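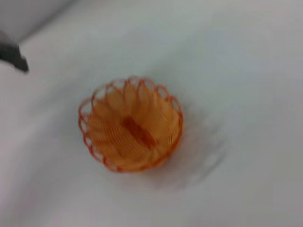
An orange wire basket on a white work surface, viewed from the wrist camera of a gripper arm.

2021-10-29

Trolcombe has opened orders for Zudlow, a wrist camera and software kit for small robot arms that handle thin or open-sided goods. The kit is sold to packing shops and test labs that already own an arm with a two-finger gripper.

Wire goods are a known problem for depth sensors. Light passes through the mesh, and the sensor often reports the table underneath in place of the part. Zudlow works from color pictures alone and looks for the outline of the rim. It then proposes up to four grip points, ranked by how much clearance the fingers have on each side.

The base kit includes the camera, a mounting bracket, a 2-meter cable and a license for one arm. Setup requires a calibration sheet, which is in the box, and takes three passes over the work surface. The software runs on a standard desktop computer. A separate graphics card is recommended but not required.

Wong, a contract packing firm, has had the kit on one line since May. The company said it logged 342 grip attempts on wire and mesh items during the first trial and used the results to set its own speed limits. It has not published a success rate. Frames taken while the arm is moving quickly can blur, and the manual advises a short pause before the final approach to the part.

Zudlow does not support suction tools. Trolcombe said a version for them is in testing but gave no release date.

Orders are handled by Plurkberg, which also provides phone support and replacement cables. Price is by quote and depends on the number of arms. Existing customers can add the software to a camera they already own if it passes a compatibility check.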